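Moving the plants indoors, and other small jobs

The move to Pallatcombe is more or less finished. I say more or less because there are still boxes in the hall and one of them has the kettle lead in it, but I have a desk, a chair and a window, and I can get on with things again. I said in April that I would write up how the office side of it went, so I'll do that today and leave the house for another time.

We had been in the old rooms at Pravville for longer than any of us planned. The lease was up, the heating had been patched three times, and the new place had one large open room where we had been using four poky ones. I was in favour. Dexter Bellamy was against, mostly on account of his bus, but he came round when he saw how much light there was.

The furniture was the first question. We left most of the old desks behind and bought tables. They came from Skultetti, flat-packed, and took 90 minutes each to put together if you read the instructions and longer if you didn't. The bill for the lot, with delivery, was £3,593. That was more than I wanted to spend, but we had been sitting at desks that wobbled whenever somebody typed, and I think it was fair.

The chairs we already had. I cleaned those one evening with warm water and a bit of washing-up liquid, and an old toothbrush for the mesh. Mesh holds a surprising amount of dust. If you have the same sort, go over it with the vacuum first and the brush second, because the other way round you only make paste.

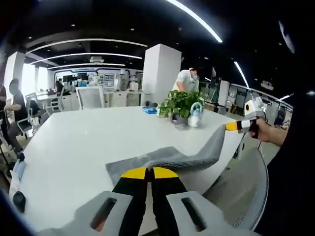
Plants were the part I cared about most, and the part I had least help with. At Pravville they lived on a landing and got watered when someone remembered, and two of the ferns did not last the winter. I wanted them out among the people this time, where they would be seen. The broad-leaved one in the grey pot went on the big white table, well over to the far side, and the white watering can sits right next to it. I'd recommend keeping the can beside the plant if you can stand the look of it. When it lived in the cupboard it was a job to go and fetch it, and now whoever is at the table can see to it between one thing and the next.

I water that one once a week and give it half a can. In summer it may want more. I turn the pot a little each time so it doesn't lean to the windows. The leaves collect dust like anything else in a room full of people, so they get wiped with a damp cloth, one hand under the leaf and one on top. Leaf shine sprays are not worth the money.

The other plants are spread along the window sills. There are a couple of spider plants, a rubber plant which came from my sister, and a peace lily that faints every other Friday and is fine again by the afternoon. The sills are 60 centimetres deep, so there is plenty of room for saucers. I bought those from Michiels, the hardware shop on the corner, which also sells decent string and will cut a key while you wait.

As for keeping the big table clear, that is going less well. A table that size attracts things. We agreed that anything personal goes home or in a drawer at the end of the day, and for the first week it did. By the second week there were pens, a scarf, somebody's lunch box and a pile of post for a firm that left the building years ago. I have put up 3 hooks by the door for coats and scarves and that has helped a bit. The post I have given up on.

Still to do: blinds for the side that gets the afternoon sun, a mat for the entrance, and a proper home for the recycling, which is in a cardboard box that is itself ready to be recycled. Dexter has offered to measure up for the blinds. I also need to repot the rubber plant – its roots are coming out of the bottom – and I'll do that on the steps outside if it stays dry at the weekend.

If anyone local has a large pot they don't want, plastic or clay, I'd be glad of it. I can collect.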